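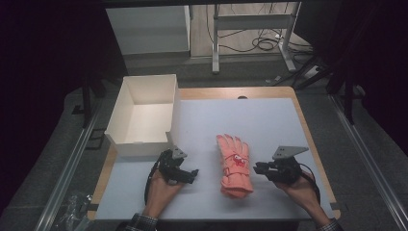
Who runs this site?

Me, Chiyo. I started it after Drovik, a "savings circle" doing the rounds in Corkholm, ate 200 pounds of mine and a lot more of my sister-in-law's.

Is Drovik a pyramid scheme?

I think so, yes. You pay 100 to join and only see it again if you sign up 4 people under you - and they each need 4, and so on until the town runs out. There's no product. I did ask!

My upline says it's "gifting", so it's legal. Is it?

Calling it a gift doesn't change how the money moves. Ring a proper advice line before you pay anything else.

Can I get my money back?

Maybe. If you paid by card, talk to your bank today. Cash is harder (mine was cash, sigh). Keep every message.

How do I tell a friend they're in one?

Gently, and not in the group chat. Xiaoyan Cui wrote me a lovely long piece on this, it's on the Stories page.

Do you answer emails?

I do, but slowly - July's are still half done.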